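Planning and Budgeting for Handheld Gripper Sets: Your Questions Answered

Last updated 1/18/22

We get a lot of mail from people putting their first equipment request together, and the same worries come up again and again. Annatjie Mokgethi and Laiba Warraich at Bristcombe went through the inbox and wrote these answers. If yours isn't covered, please do write to us!

Do I need to buy a robot arm at the same time?
No, and most of our first-time buyers don't. A pair of handheld grippers will keep a small team busy recording for months, and by then you'll have a much better feel for which arm suits your tasks (and how much of the budget it deserves).

Should I order one gripper or two?
Two, if you can possibly manage it. Plenty of everyday jobs need both hands sooner or later, and adding a second Sollex unit afterward means paying for shipping and setup all over again. If money is tight this year, we'd gladly see you drop the carrying case instead.

What does a Sollex pair come with?
Both grippers, both cables, the mounting plates and 10 spare finger pads. Cable extensions are $90 each, and I'd put at least one in the request, as the cables that come in the box always seem to be a little short for the room you end up in.

How long is delivery?
Orders placed now are expected to ship in May. The Kruger table clamps are kept on the shelf and can go out to you ahead of everything else, which is handy if you like to get the station ready early.

How much should I set aside for the work station itself?
Less than you'd think. An ordinary table is fine, and a set of Kruger clamps is $185. For things to handle, go shopping in your own kitchen and supply closet first.
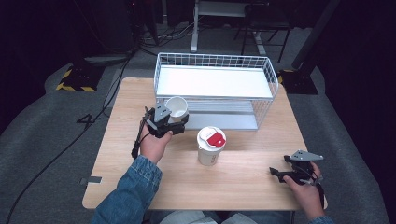
Paper cups are cheap, so buy a big sleeve of them and don't fret when they get crushed. A two-tier wire rack is a nice thing to have too, and you can use it for stacking tasks, sorting tasks and, between sessions, just keeping the table tidy.

Is the Nosurcombe service plan worth it?
It's $511 a year for the pair and covers pads, cables and one recalibration. If several people will share the grippers, we say yes. If it's just you and a careful colleague, you could wait until the second year and see how you get on.

Can I get a written quote for my finance office?
Of course. Send us your shipping address and the quantities, and Laiba will email one back with the clamps and the service plan on separate lines, so your finance office can approve them one at a time.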